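Does a Wooden Cup Belong on the Table? A Talk With Carleen Ruddock

July 23, 2018

I went to see Carleen Ruddock with my mind mostly made up. She gives evening talks on setting a small table, and her handout, "The Short Table," had been passed along to me by two different readers who thought I would like it. I didn't, much. The handout is 11 pages long and says, in several ways, that most of us own too many dishes. I own too many dishes. I wasn't sure I needed a person with a folding chair and a sign-up sheet to tell me so.

Ruddock took that well. "People come in annoyed," she said. "They think I'm going to make them throw out their grandmother's plates. I've never asked anyone to throw out a plate."

What she asks them to do is eat for a month from one small plate, one cup and one fork each, and to put the rest in a closed cupboard. She likes wood for the cup and the fork. She likes color for the plate. She has reasons for both, and I can report that some of them held up better than others.

The case for wood

Her first reason is noise. "Put down a glass, then put down a wooden cup," she said. "You'll hear the difference all day long." I tried it at home and she is right, though I had never thought of my glasses as loud.

Her second reason is that wood makes people slow down. I asked how she knew. She said she had watched it happen at her talks. I asked if they might be slowing down out of politeness, with the speaker standing right there. She laughed and said it was possible.

The third reason is heat, and here we went back and forth for a while. Ruddock says a wooden cup is kinder to the hand when the tea is fresh. I said a mug has a handle. She said a handle is one more thing to store. I said it's attached to the mug. We left it there.

She was firmer on care. A wooden cup should be rinsed soon after use, dried with a cloth and kept out of the dishwasher. She oils hers when they look dull and doesn't keep a schedule. "If you're the kind of person who leaves a cup in the sink overnight, don't buy one," she said. "I would rather you used glass and were happy."

I am that kind of person. I appreciated the warning, and I noticed it doesn't appear anywhere in the handout.

The fork problem

The fork is where she loses me. A metal fork lasts for decades and can stab a potato. A small wooden one, the pale kind with four short tines, looks to me like something that came with a takeout salad.

"It does look like that," Ruddock said. "That's your objection? That it looks cheap?"

It was part of my objection. The other part was that I didn't believe it would survive a month of dinners. She admitted that she replaces hers. She wouldn't say how often, and when I pressed she changed the subject to soup, which she eats with a metal spoon. So there is metal in the drawer after all. "I never said there wasn't," she said, a little sharply. I went back to the handout later and page two does say "wood where you can." I'll give her that one.

She did make one point I've kept thinking about. With a light fork, she said, you cut your food smaller before you start, and then you're done with the knife. She thinks this makes for a calmer meal. It may only make for a different one – but I can see it working for fruit, or cake, or a plate of cold noodles.

Spacing

The part of the talk that people argue about most, according to Ruddock, is where things go. She doesn't set the fork tight against the plate. She leaves bare table between every piece, and she puts the cup in the space between the plate and the fork, where most of us would leave nothing.

"You've been taught that the fork has to touch its neighbors," she said. "Why? Give each thing some room and you'll see what you own."

I told her it looked as if somebody had walked off halfway through setting the table. She said that was a fair reaction and that I should look at it again after dinner.

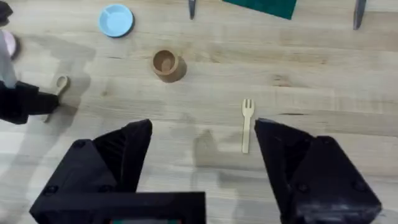

What it costs

I asked about money, which tends to clear the air. Readers have sent me pages from the Forsberg and Avero catalogs with the same question attached: is any of this worth it? Ruddock said she takes nothing from any maker and doesn't name brands in her talks. When I read her the price of a boxed Skarlow table set, 400 dollars for four people, she made a face.

"For cups?" she said. "No. Buy one cup. Use it until August. Then decide if you want another."

It was the most useful thing she said all afternoon, and it was also the least like her handout, which has a shopping list on the back. I pointed this out. She said the list was a starting point. I said a list of 11 things was a strange starting point for owning fewer of them. She wrote something down, and I'd like to think it was a note to shorten the list.

On color she was brief. She favors light blue for a small plate on pale wood, for the plain reason that you can see it. Brown on brown disappears, she said, and a white plate shows every scratch. I have white plates and haven't noticed the scratches, but I haven't been looking.

I have put the extra dishes in the cupboard, as she suggested, and left the door shut for nearly a week. The mugs are staying out. So are the forks.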